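Gindach roller set for sliding doors

The Gindach set replaces the lower rollers of a heavy glass sliding door. We made it for households where the door still looks good but has become hard to push, especially for children and older people. One set is for one door panel and contains 4 rollers, two steel carriers, the screws and a small hex key. 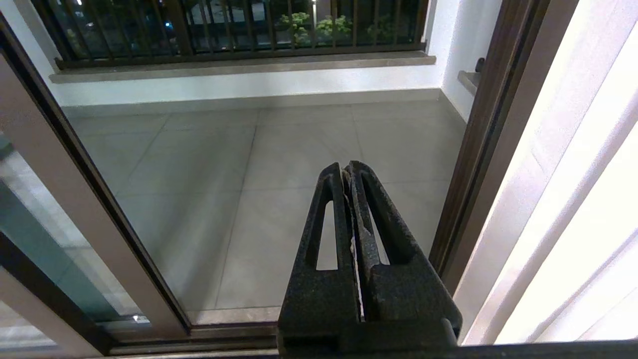

Can I fit the rollers without taking the door out of the track?
The panel must be lifted out, and for this you need two persons. Most of our customers finish one panel before lunch.

Please measure the old roller before you order. The Gindach fits a groove of 15 mm and wider. If your groove is more narrow, choose the Nijs set, which has the same carrier but a thinner wheel. The wheels are nylon with a closed bearing – you don't need to oil them, and we ask you not to, as oil collects dust in the track.

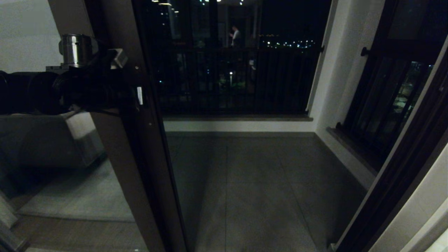

The height screw is reached from the narrow side of the panel. Turn it a quarter turn each time and try the door after every turn. When the gap at the bottom is equal on both sides, stop there. A door that is set too high will rub at the top and the lock will not meet its plate.

Kamol Nilsuwan in our workshop tests samples from every delivery. The last batch, received in May, ran 4000 openings under full load and the wheels kept their shape.
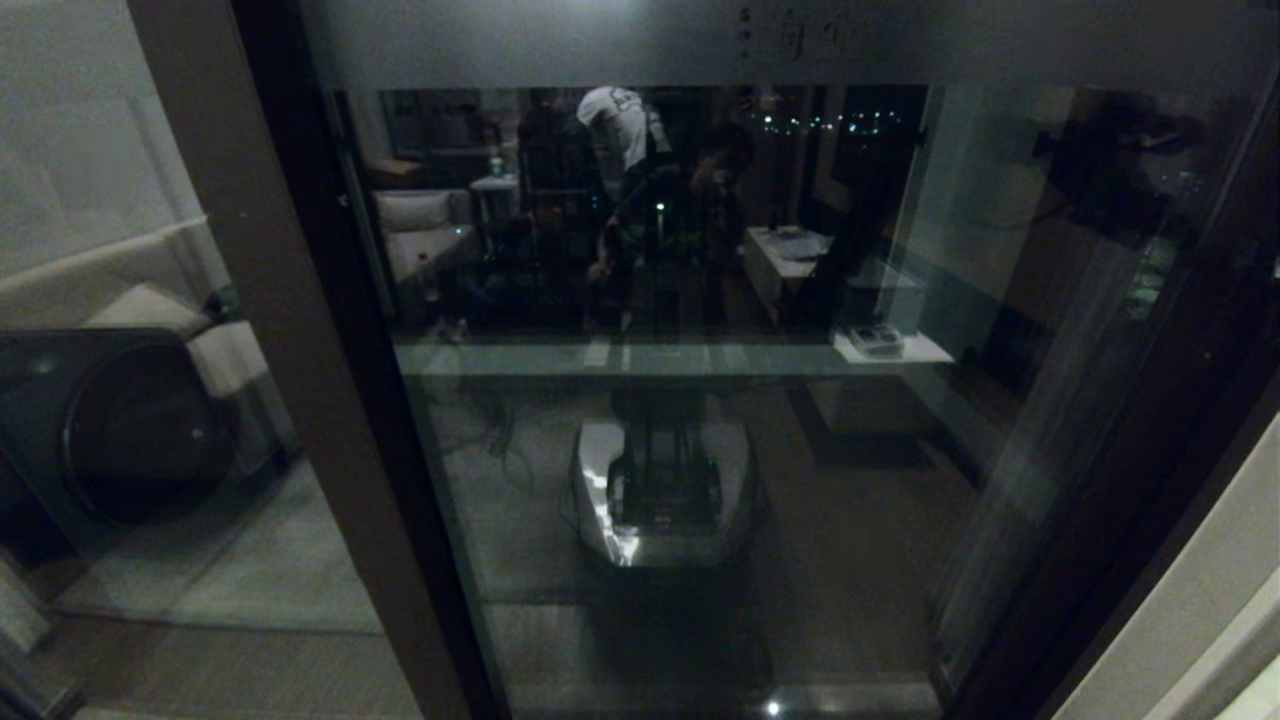 Older panels by Jonholm have a different screw distance and need the adapter plate, sold separately. It is not included in the set, also not in the double pack. Write the model on your order and Theerawat Chareonsuk will check it before we send.

Sold by Stedard. Returns are accepted if the bag with the screws is not opened.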